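How to Test a Humanoid Laundry Package Before You Pay for It
By Harriet Nakamura

Clurkeo sells its laundry package as an add-on for humanoids you already own or lease. It costs $1,895 a year, and the sales page says it handles "the full wash cycle." I'd want that phrase pinned down before signing anything. These are the steps I use on a trial unit, and they take most of a Saturday. 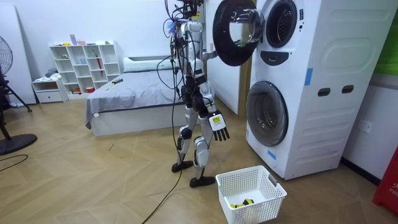 Step 1: Get the task list in writing

Ask the rep which parts of the job the package covers. Opening the door, emptying the drum, moving clothes to a basket, closing the door and pressing start are five separate skills. The rep I dealt with, Wendell Brannigan, sent me a list that left out the control panel. A person still has to pick the cycle.

Step 2: Use your own machine

Demo appliances are chosen by the people doing the demo. If yours is a stacked unit, test both doors. An upper door that swings out toward the robot is a different problem from a lower one, and a robot that manages the first may have no plan for bending to the second. Note which way the hinges go and tell the rep before the visit.

Step 3: Fix the basket, then move it

Run the first trials with the basket on the floor in front of the machine, where the setup guide wants it. Then slide it a foot to one side and don't say anything. If the robot drops a shirt where the basket used to be, write that down.

Step 4: Start with one item, then go to a real load

A single cloth in a basket proves very little. Work up to a wet load with a fitted sheet in it. I asked for 100 door openings as well, and logged 73 clean ones. The brochure promises "reliable" and gives no number.

Step 5: Check the cables

Ask if the robot will run untethered in your home. If a cable trails on the floor, walk the route yourself and look at what it could catch on.

Step 6: Read the cancellation terms

Clurkeo charges $500 to end the contract early. Trinity Mahmoud at Haverford, who leases out the robots, told me the fee can be waived during the trial month. Get that in an email.

I haven't renewed. Kelberg has a similar package due in July, and I'll run the same steps on it.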